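Equipment Planning Report: Gripper Station, Stage Two
Alvar Backlund
February 2020

4. Budget and purchasing

The project was allocated $435 for consumables and replacement parts. The arm and its controller belong to the department and are not charged to this budget. The largest single item is a spare set of gripper fingers, quoted by Drila at $74 per set. It is recommended that two sets be ordered, as the supplier does not hold stock locally and delivery was slow during Stage One.

Sisetti and Mino were both asked to quote for a replacement wrist camera. The Mino unit costs less, but its bracket would need to be machined in the workshop, and labour has not been budgeted. The Sisetti unit fits the existing mount. A decision has been deferred until March, when workshop bookings for the next term are released.

Test materials are a minor expense. Microfibre cloths in several solid colours were chosen for the cloth handling trials, and further packs may be bought from any hardware store. No specialised work surface is requested. The present wooden tabletop is adequate, although glare from overhead lighting should be considered before a camera is selected. A matte mat has been priced as an optional item.

Software licences are covered by the faculty agreement with Sæther and have been left out of the totals. Freight is to be entered as a separate line on the order form, and any unspent funds return to the department at the end of the financial year.
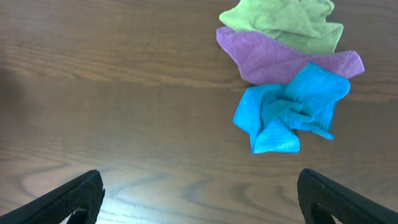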